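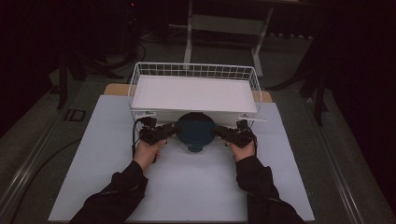
The Basket That Stays on the Counter

By Kalliopi Sotiropoulos

In my mother's kitchen the lids lived in a drawer, and the drawer did not close. When I moved to Witport I brought the same habit with me, and for many years I bought boxes for food and lost the lids of them one after another. Last July I finally gave the lids a basket of their own, and I want to write something about wire baskets, which are cheap and old and still very useful.

A wire basket has one quality that a plastic box does not have. You see through it. A round teal lid inside white wire is easy to notice, even when you are tired and the soup is already getting cold. In a closed cupboard the same lid is only one more dark shape.

Charalambos Vrettos has sold kitchen goods on Yazzie Street for most of his life. His shop keeps an old trade catalog from 1920 behind the register, and he likes to show the pages with baskets for eggs, for bread and for letters. "The form did not change very much," he told me. "People want a front where the hand can go in. If they must lift everything out, they stop using it after one week."

He is right about the front. My first basket had four high sides, and I put it back in the car the next morning. A basket with a low front lets you take out a container together with its lid. You can then lay a flat panel across the top and keep light things there, such as napkins or tea. I would not put a heavy pot on it. Thin wire bends slowly, and you notice it late.

The size needs some patience. Mr. Vrettos has 234 kinds of baskets and bins in his list, and more than half of them are too deep for an ordinary counter. Measure your widest lid first, with its tab, if it has one. I forgot the tab. For two months I had to turn every lid a little to the side before it would go in.

Two makers are easy to find in our area. The Fakberg baskets have a smaller grid, so a teaspoon does not fall through. The ones from Derkar are lighter and a little wider, but the ends of the wire were rough on the one I bought, and I had to file them.

For cleaning, I use warm water and an old toothbrush, and I dry the corners with a cloth. Under the basket I keep a pale mat. It catches the crumbs, and it protects the table from scratches when my son pulls the basket toward him to find his lunch box.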